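Fórum Bairro Votis > Habitação e obras

Tópico: Habitação a custos controlados no quarteirão Salehi

rosaura.huanca
Boa tarde a todos! Fui ontem à sessão na junta sobre os 102 fogos do Salehi e vim de lá meio baralhada. Falaram muito de rendas, mostraram plantas, e sobre creche ou posto médico quase nada (perguntei duas vezes!). Alguém sabe se o caderno da Cuvell já está disponível?

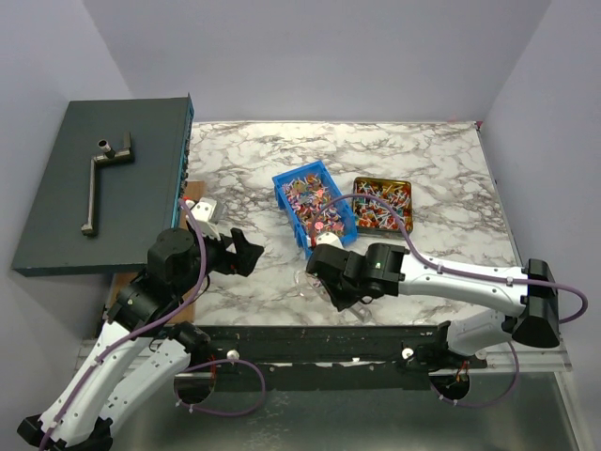

Re: Habitação a custos controlados no quarteirão Salehi

pejman_k
Está na junta, só em papel. Atenção que no caderno são 101 fogos, o outro passou a sala de condomínio. E a creche aparece na fase 3, sem data nenhuma — para mim isso é o mesmo que não haver creche.

to_da_esquina
Não concordo, Pejman. Temos 2812 inscritos na lista de espera. Primeiro as casas, depois o resto. Se ficamos à espera de tudo perfeito, acontece como no Skunomex, que ainda hoje é um descampado.

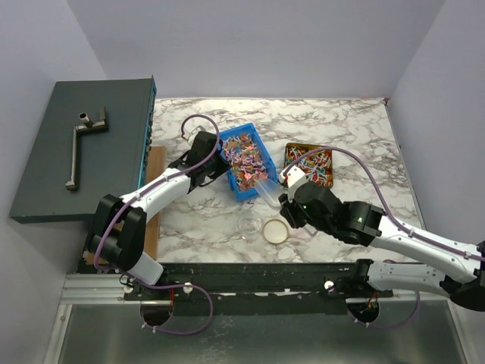 Pejman Kordestani responde que o Skunomex parou por causa dos terrenos e que a creche nunca entrou nessa conversa.

rosaura.huanca
Eu morei num prédio assim, só casas e mais nada, e para comprar pão eram dois autocarros. Não quero isso para ninguém. Vou escrever à junta, quem quiser assinar mande mensagem até setembro.

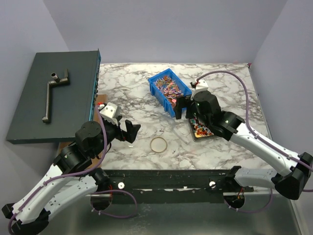 Re: Re: Carta à junta

to_da_esquina
Assino se tirarem a parte de suspender a obra. Com isso lá, não contem comigo.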